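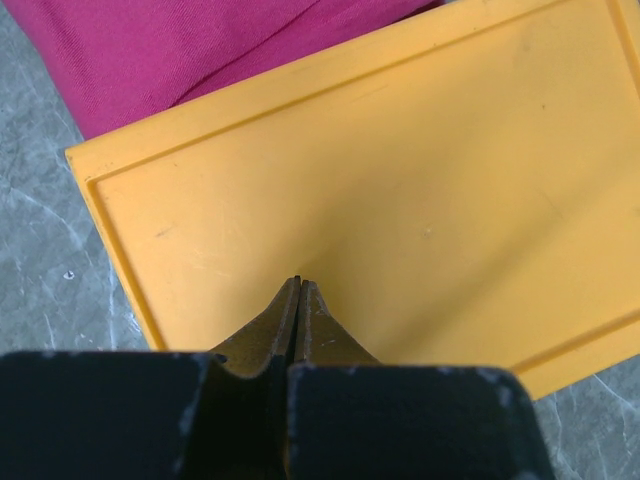

Wrist camera only vs. wrist + fixed camera: our result on tool picking

Category: Manipulation & Learning > Methods
3 min read

filodari_cl
Hello all. We trained the same policy two times, with 200 demonstrations each. Version A receives only the wrist cameras. Version B receives also the fixed camera. On pliers and wrench the two are equal. On the big yellow-orange piece, A stops too early in 7 trials, B in 3. My reading is that from so near, a flat surface gives A almost nothing to measure the height.
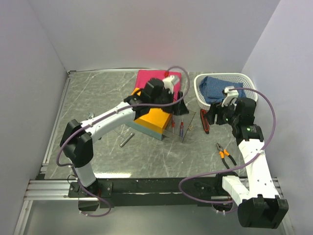
Reply from u_lopresti
Thank you for sharing. I do not agree with the reading. In your fixed view the left arm covers much of the box, so B cannot take the height from there either. Did you try version B with the fixed image blacked out?

Reply from filodari_cl
Not yet. It is a fair point, I will run it.

Reply from Primo T.
In December we made this test at Treloar and the score did not move. The extra camera helped the training, but at run time the policy ignored it.
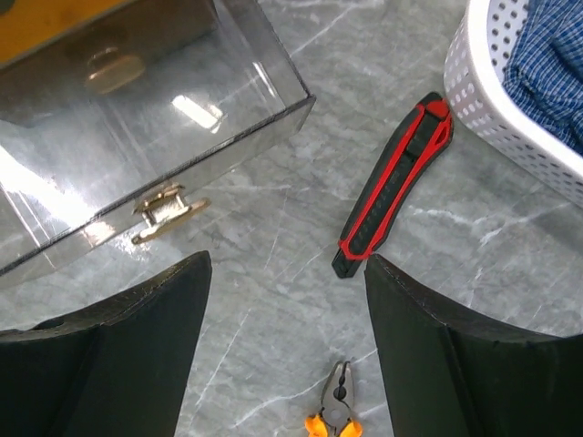 Reply from u_lopresti
My other doubt is the word "equal". With 11 trials for each object, a small difference stays hidden. I would also separate the objects by how they reflect. The clear box has a strong glare on the lid, and a wrist camera can take this for an edge. The knife with the red outline is much easier, so an average of the two says little.

Reply from filodari_cl
I accept this for the glare. For the average I do not, we report every object alone. The table is in the appendix.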